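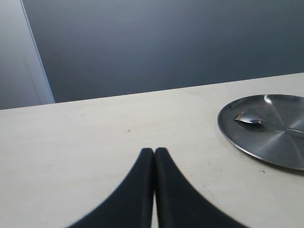
Cream tabletop and dark grey wall, Hellus open day.

I went to the Hellus open day in Jillside to hear why a small firm should rent a sales manager by the day. Cor Van Acker talked for an hour and named one client, Bruvel, whose orders supposedly rose by 114 in a quarter. From what starting point? He said he'd send it.

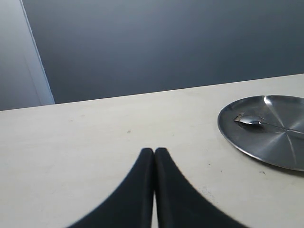 The day rate is £600, with a minimum of two days a month. Coaching calls are £285 extra, which wasn't on the handout. I asked who chases the leads on the other days and was told "your team". We haven't got one. I won't be signing yet.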